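Sep 20, 2020

# The new kitchen, bit by bit

We finally got the keys to the place on Bralbridge in December, and I've been fussing over the kitchen ever since. So I'm starting with the small stuff (my favorite!) and the plastic cups we use for pretty much everything.

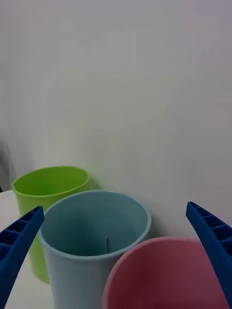
I went back and forth on paint for weeks and ended up with plain white walls, mostly so the bright things could do the talking. The lime green is still my pick for lemonade, and I'm fond of the pale blue too. They came from Gollmont, 2 dollars apiece, and I'd happily go back for more. Curtains are next, once I settle on a fabric!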